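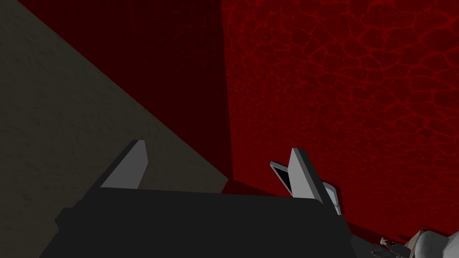
Unit 2: Wall Finishes and Surface Preparation
Course Handout, Interior Finishing Certificate
Instructor: Loan Ung
Shop supervisor: Sarita Nigam

Purpose of this unit

The finish applied to an interior wall affects how the wall reflects light, how easily it can be cleaned, and how repairs will show in later years. Students completing this unit will be able to identify the common wall textures, judge whether a surface is ready to receive a finish, and plan the order of work in a room. Students should read this handout before the Wednesday shop session.

Smooth and textured finishes

A smooth finish requires the most careful preparation. Light from a window strikes the wall at a low angle and throws a shadow from every ridge and hollow. A wall that looks flat under a ceiling fixture may look uneven in the early morning. For this reason, smooth walls are inspected with a hand lamp held close to the surface.

A textured finish breaks up the light and conceals small differences in level. It does not correct a loose joint, a popped fastener, or a damp patch, all of which must be repaired before texture is applied. The textures covered in this course are:

Orange peel. A fine, rounded spatter, sprayed and left as it falls.
Knockdown. A heavier spatter, flattened lightly with a wide knife after it has begun to set.
Skip trowel. A thin coat drawn across the wall by hand, leaving irregular raised areas.
Sand. Fine aggregate mixed into the paint or the finish coat.

Inside corners

Most visible faults occur where two walls meet. Compound builds up in the angle, and a spray pattern directed into a corner will land twice on the same area. The operator should spray each wall separately, keep the gun square to the surface, and release the trigger before reaching the corner. Hand textures should be worked out of the corner toward the open wall.

Where paper tape has been used, the crease must be pressed fully into the angle. A hollow behind the tape can usually be found by tapping. Hollow tape is cut out and replaced. It is not to be filled over.

Condition of the surface

Before any finish is applied, the student will confirm the following with the shop supervisor:

1. Joints and patches are dry throughout.
2. Sanding dust has been removed with a vacuum and a damp cloth.
3. Glossy paint has been dulled.
4. Stains have been sealed.
5. Trim, outlets, and floors are covered.

Matching an existing texture

Repairs in the Marsden building, where students will complete their practical work, require a new texture to match an old one. Prepare a test board first and compare it with the wall under the room's own light. Repeated coats of paint soften an old texture, and a fresh patch will often look too sharp until it has been primed and painted.

Assessment

The written test has 17 questions and counts for 40 percent of the unit grade. The remainder is based on the practical repair. Test boards must be labeled with the student's name and left on the drying rack in the shop.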